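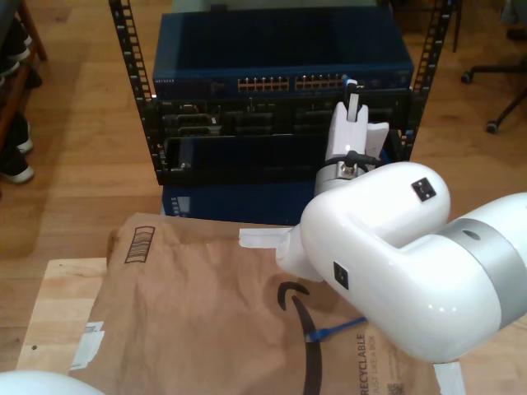
Slide 1. Opening (two minutes, no more)

Good morning. I'm Chunhua Bai from Gorkaston, and I spend my working life teaching an arm to plug in an ethernet cable. My mother believes I work in telecommunications. Close enough.

Pause here. If they laugh, carry on. If they don't, carry on faster.

Slide 2. What we wanted

The Cunden project has one task: pick up a patch cable, bring it to a switch, seat the connector in the port it was told to use. A person can do it half asleep while complaining about the weather. The model needs to be shown, over and over, by somebody moving the arm through the job by remote.

So far we've kept 486 demonstrations. Say the number slowly. It is smaller than they expect and it took longer than they'd guess.

Slide 3. The layout

We start every episode with the cable on a parcel mailer. Brown paper, big black arrow, a barcode, a blue cable lying across the lot. Our first practice runs were on bare board and the policy became very good at bare board. Put a magazine under the cable and it behaved as though we'd moved house.

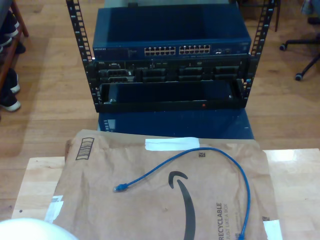

The rule we settled on is that the cable never starts in the same shape twice. Some operators hate this. Left alone, everyone lays out a nice gentle curve with the connector facing the gripper, and then you have a data set full of good manners. Fraser, our operator guidelines, now has a whole page on being untidy. It went through 11 drafts, which tells you something about us.

Mention ports: we assign them by random draw. Before March people picked their own, and they picked the easy ones.

Slide 4. What we throw out

Skip this if running late. Otherwise: we keep the fumbles, provided the operator recovers. A missed grasp followed by a second go is worth having. A missed grasp followed by a coffee break gets binned – we had 40 of those in one week, and I'm not naming names, as one of them would be mine.

Slide 5. Hardware, for the three people who asked

Mounting and cabling get checked before each session. We stop after 20 episodes and check again. Clondis, our logging tool, will happily record an arm that has shifted on its mount and call it a good day's work.

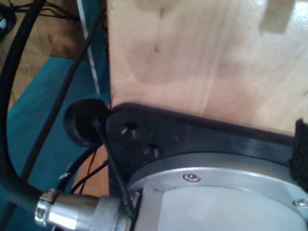
Slide 5: silver flange, black bracket and cabling against the plywood panel.

Take questions here, before the video. The video has no sound, so talk over it.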